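Home > Kitchen > Washing Up
Search this site Go
Filed under: Sinks & Draining, How-To

How to wash up in a double sink with a rack in one side

Every kitchen showroom will tell you that two basins make washing up easier. I have my doubts. Most people I know use one side for washing and the other for collecting teabags. If you already have a double sink, though, you may as well get some use out of it, and a wire rack sitting inside one basin is the only add-on I'd bother with.

What you need

A rack that fits the basin. Measure the inside, not the rim. I bought a Stavik rack on the strength of the box, which promised a "universal fit", and it went back the next morning. The Trornico one I have now cost less and sits flat.

Washing-up liquid, a cloth and a bottle brush. You can ignore the special glass detergents. I tried one for most of December and couldn't tell its glasses from the others.

Setting up

1. Clear the larger basin and wash in that one. Pans need the room.
2. Put the rack across the other basin so the drips go down the drain and stay off the worktop.
3. Swing the tap over whichever side you're rinsing on. If yours won't swing, rinse before you rack.

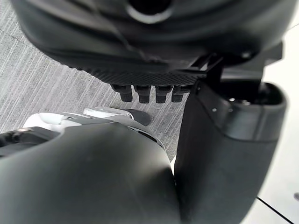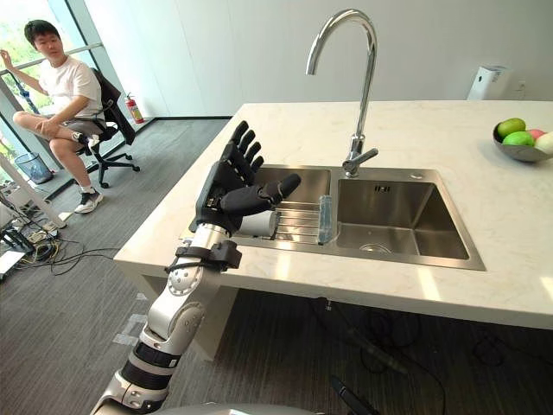
The order of washing

Glasses first, while the water is clean. Then cups, then cutlery, plates and finally anything greasy. I was sceptical about this as well, having been told it by an aunt who also ironed tea towels, but it does save changing the water.

Tip cups and glasses so water can't pool in the base. Rims straight down on a solid surface trap steam, but on open rods they dry well enough. Leave 30 minutes before putting anything away, or use a towel if you're impatient — a clean one, please.

Don't stack. A second layer always looks safe until you pull out a fork.

Looking after the rack

Lift it out once a week and scrub the underside, where the slime gathers. Descaler is fine on stainless steel if you rinse it off properly.

Comments (3)

Sadao Sakai
Glasses first is right. Not convinced about 30 minutes, mine take all evening.

Chiyo Nomura
Does the Trornico leave marks on the bottom of the basin? My old one did.

Sadao Sakai
@Chiyo mine hasn't so far, but it has rubber feet. Check yours does.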